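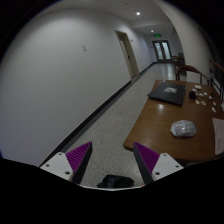 Los pasillos no salen en los planos bonitos. Salen como una franja gris entre las cosas que importan, y ahí se quedan hasta que alguien arrastra una mesa. Entonces empieza la vida. Dinesh Joshi lleva cuatro años en la segunda planta de Stelline, un antiguo almacén de telas de 1930 reconvertido en talleres y despachos, y la primera pregunta que le hago es por qué trabaja fuera de su oficina, que la tiene, con puerta y todo.

– Porque dentro suena el teléfono.

Y fuera suena todo lo demás. Ascensor, tacones, la impresora de Trasenov con sus quejidos. Le da igual. A las nueve ya tiene el portátil cerrado encima de la mesa, señal de que el sitio está cogido, y se va a por café. Código de piscina de hotel, la toalla en la tumbona. Nadie protesta, o protestan bajito.

La mesa. De madera, marrón, cantos redondeados, un barniz que devuelve la luz del techo como un espejo viejo. Vino de una sala de juntas de la tercera que se desmontó en febrero. No cabía por la puerta del despacho nuevo y se quedó donde la dejaron los de la mudanza, pegada al paso. Iba a ser una noche. Pushpa Jaiswal, que lleva la gestión del edificio y tiene el inventario en la cabeza, la tiene apuntada con el número 1457 y en la casilla de ubicación pone «pendiente». Sigue pendiente.

Jaiswal no es enemiga de la mesa, que conste. Le preocupa el paso. Mide con los pies, talón contra punta, y si el hueco le parece justo empuja el mueble un palmo sin pedir permiso a quien esté sentado. «Un pasillo es un pasillo», repite. Después se sienta ella misma a firmar albaranes, diez minutos, con el abrigo puesto.

Lo curioso es lo que se acumula. Una mesa propia se ordena o no se ordena, allá cada cual. Una mesa de todos tiene otra lógica: lo que se deja encima está de paso, y lo que está de paso puede quedarse semanas. Sobres. Un destornillador. Cables de móviles que ya no tiene nadie. Paquetes a medio abrir que se quedan con su plástico puesto porque el destinatario está en una reunión, o de baja, o ya no trabaja aquí. En Dixit, el estudio de encuadernación del fondo, usan la esquina para secar pruebas y luego se enfadan si alguien apoya la taza.

Y los ratones. De ordenador, se entiende. Es el objeto que más circula por la planta, me cuenta Joshi, más que los bolígrafos. Se prestan, se olvidan, cambian de despacho y vuelven con otra pila. Los hay negros, de esos que regalan con el equipo y pesan lo que una galleta. Y los hay transparentes, que a él le pueden: la carcasa como de caramelo chupado, las tripas a la vista.

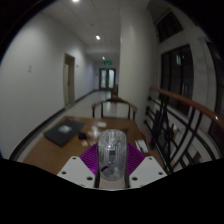

El ratón transparente, en el pasillo junto a la barandilla.

Hubo una época en que todo era así, consolas, teléfonos, despertadores. Plástico claro y la promesa de que podías mirar dentro aunque no entendieras nada. Joshi la vivió de chaval y no se le ha pasado. Tiene debilidad por lo que enseña la placa. Su argumento es práctico, dice, en un cacharro transparente se ve la pelusa y lo limpias antes. Le pregunto cuándo limpió el último. Cambia de tema.

Lo malo de esas carcasas ya se sabe. Se rayan, cogen un velo blanquecino por donde apoya la mano, amarillean si les da el sol. Hay quien las pule con pasta de dientes. En la planta hay opiniones encontradas al respecto y casi mejor no sacar el asunto a la hora de comer. Un paño apenas húmedo y paciencia, es todo lo que recomienda Jaiswal, que tampoco perdona los cercos en el barniz y guarda en un cajón una caja de posavasos de corcho. Los reparte. Desaparecen. Vuelve a repartir.

A media mañana el pasillo cambia. Baja gente de Ganomance a hablar por teléfono apoyada en la barandilla, porque arriba no hay cobertura o eso dicen. Uno se sienta en la punta de la mesa, con una pierna colgando, y Joshi corre el portátil dos dedos sin mirarlo. Hay toda una coreografía en eso de correr las cosas dos dedos. Nadie la ha ensayado y sale bien casi siempre.

¿Y el suelo? Gris moteado, sufrido, de los que disimulan el café. Se eligió por eso, segun Jaiswal, que estuvo en la reunión y perdió la votación – ella quería recuperar la tarima. Un suelo así aguanta las ruedas, las cajas y las prisas, y deja que la madera de la mesa parezca mejor de lo que es. En una foto del archivo, la misma planta está llena de rollos de tela hasta el techo. Ni una silla. Trabajaban de pie.

La dirección ha pedido presupuesto para un mueble a medida, estrecho, plegable contra la pared. 1743 euros sin el transporte. Joshi vio el dibujo y le puso una pega, que no tenía donde dejar nada. Jaiswal le contestó que de eso se tartaba. La semana que viene vienen a tomar medidas y él ya ha avisado de que ese día bajará pronto a por sitio.

Más en esta sección
Barniz o aceite: lo que pide cada madera
La vuelta del plástico transparente
Cajones que no cierran y cómo vivir con ellos
Dixit, un taller de encuadernación por dentro
Barandillas de antes: guía para pintarlas sin goterones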